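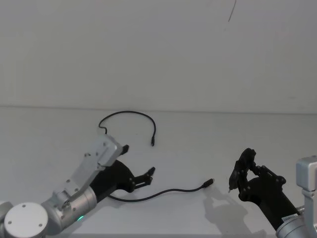 Both arms over the test lead. Left gripper open, right one closed.

Two-arm cable cell: what do you do about jaw wear?

Posted by skelerbench, November 21, 2020

Finally got the cable cell to a state where I'm happy to show it! Two arms on one white table, one black lead with a plug on each end, and the job is to pick up both plugs and hand the lead over straight. I love watching it work, even when it makes a mess of things.

My question is about upkeep. I check the pivot pins on the fingers every 100 cycles, wipe the jaws with a dry cloth and re-zero both grippers with the fingers shut. Even so, the right one starts landing a touch to one side of the plug after a long morning. Is that wear, or am I zeroing it badly?

Reply by jiltitz_mick

Lovely tidy cell. My money's on the zero. If you close the fingers hard against each other and call that nothing, you're storing the squeeze in your reading. Close gently, back off a hair, then set it. Mine went from drifting every shift to once in a blue moon.

Reply by oldcog

Disagree with mick, sorry. If it was the zero it would be wrong from the first pick, and he says it creeps in later. I'd look at the bracket screws first. There are three I can see on that long plate on the left arm, and if the right one is built the same I'd put a spanner or driver on every one of them before touching any software.

Reply by jiltitz_mick

Fair point on the creep. But mine crept too! The motors warm up and the squeeze changes. Try it from cold and again after lunch and write both down.

Reply by brisdale_bay4

Can I ask about the white table on a white wall? We tried that and had to put a grey mat down, the camera kept losing the back edge. Black cable shows up a treat though, I'll give you that.

Reply by skelerbench

No trouble so far, the cable is all it has to find. The shadows from the grippers bother it more. I moved the lamp in May and that helped loads.

Reply by oldcog

Shadow right next to the plug could be your sideways error, come to think of it. Does it get worse as the daylight moves round?

Reply by skelerbench

Ooh. There is a window. I'll pull the blind and run 120 picks, then do the screws, then mick's gentle zero. One at a time so I know which did it.

Reply by rezaei_fan

Do the screws first! It takes about 3 minutes and you'll feel daft if it's that.

Reply by skelerbench

All right, screws first, blind second. Back on Monday with numbers.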